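Flosto brings its table-top sorting and stacking sets to community rooms in Jokthorpe

December 10, 2021

Flosto, the maker of table games and activity sets for shared spaces, has today announced that its Tape and Block programme will open in Jokthorpe in the new year. The programme gives libraries, day centres and after-school clubs a set of coloured blocks, rolls of coloured tape and a booklet of puzzles that can be set up on any plain table.

The first 118 sets have been packed and will go out to rooms that signed up during the trial period, which began in June. A further 200 sets will be ready for the spring. Rooms in Kokotdale, where the trial was held, will keep the sets they already have and will be sent the new booklet free of charge.

The idea behind Tape and Block is simple. Squares are marked on the table with tape, one colour to each square. Blocks are then put into the squares, moved between them or piled up, following the rules of whichever puzzle has been chosen. Some puzzles ask the player to match every block to the square of its own colour. Others ask for a tower to be built in one square and then moved to another, one block at a time, without a larger block ever going on top of a smaller one. There are also puzzles with no set answer, where two players take turns and the aim is to leave the other with no move.

Flosto has made table games for nine years and until now has sold them mainly as boxed sets with a printed board. Leena Miettinen, who leads product work at the company, said the printed boards were the part that customers wrote in about most often.

"The boards bent, or they got left in the wrong cupboard, or they were too small for people who wanted to sit on both sides of the table," she said. "Tape does the job better. You can make the squares as large as you like and put them where people can reach them. When you want your table back, you peel it off."

The layouts in the booklet run from a single square for beginners up to a ring of eight. Most rooms in the trial settled on a row of three squares joined edge to edge, set at a slant across the table so that players on neighbouring sides could both reach in. Pale tables were preferred, as the tape colours are easier to tell apart on them.

The row of three is now the standard layout for the first part of the booklet, and the puzzles that use it have been tested again with the final block sizes. A puzzle may start with blocks already stacked in one square and a single block waiting in the next, and the player works from there.

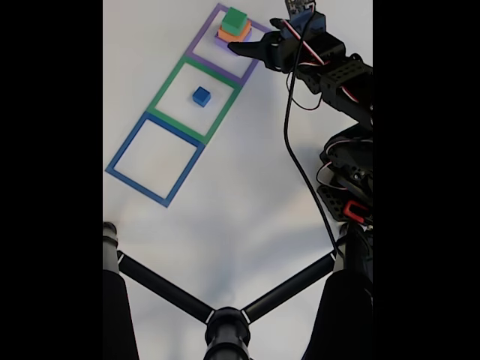

Ivar Isaksson said he had expected the matching puzzles to be the popular ones and found that his group in Kokotdale went straight past them to the towers. He added that the order of the colours mattered more to people than he would have guessed, and that one pair spent most of an afternoon arguing over whether a block could rest on one of a different colour if the puzzle did not forbid it. The new booklet answers this on its second page: it can, unless the puzzle says otherwise.

Other changes were made after the trial. The rules for each puzzle now fit on one side of a page and are printed in larger type. The starting position is drawn from above, with the blocks in a tower listed beside it from bottom to top. The hardest puzzles have been moved to the back, and there is a blank grid on the inside cover for people who want to write down their own.

Flosto has also changed the tape. The first rolls sent to Kokotdale left marks on varnished tables if they stayed down for more than a few days. The tape in the new sets is low-tack and should come away cleanly from most hard surfaces, although the company still advises trying a short piece first on anything painted or waxed. Each roll is long enough to lay out the row of three many times over, and spare rolls can be ordered one colour at a time.

Blocks can be ordered singly too. This was asked for by nearly every room in the trial - a set with one block missing is not much use for a tower puzzle, and buying a whole new set to replace it made little sense.

The sets are packed by Krajewska, a small packing firm on the edge of Jokthorpe that has worked with Flosto on its boxed games. Krajewska will also handle returns. Rooms that no longer want their set can send it back, and the blocks will be checked, cleaned and passed on to another room on the waiting list.

Flosto plans to have 500 sets in use by the end of next year and has set aside enough tape and booklets for 1,000. Sets for registered clubs, libraries and day centres are free, with postage paid by the room. A version for homes is planned, but no date or price has been set.

"We get asked about the home version every week," Miettinen said. "It will come. The rooms are first, and we want to hear what the Jokthorpe groups make of the new puzzles before we print anything else."

An open afternoon will be held at the Flosto workshop in Jokthorpe before the sets go out. Visitors can try puzzles from each part of the booklet, and staff will show how to lay the tape so that the corners meet properly. No booking is needed, but groups of more than six are asked to let the workshop know beforehand. Tea will be served, and the workshop has step-free access from the yard.

Rooms that wish to join the waiting list should write to the Flosto programme desk with the name of the room, a contact person, the number of tables they expect to use and the size of the largest one. Those that took part in the trial do not need to apply again.

About Flosto

Flosto designs and makes table games and activity sets for clubs, libraries, day centres and homes. The company is based in Jokthorpe. Its range includes boxed strategy games, large-piece sets and the Tape and Block programme.

Press contact: Programme desk, Flosto, Jokthorpe. Sample booklets are available to reporters on request.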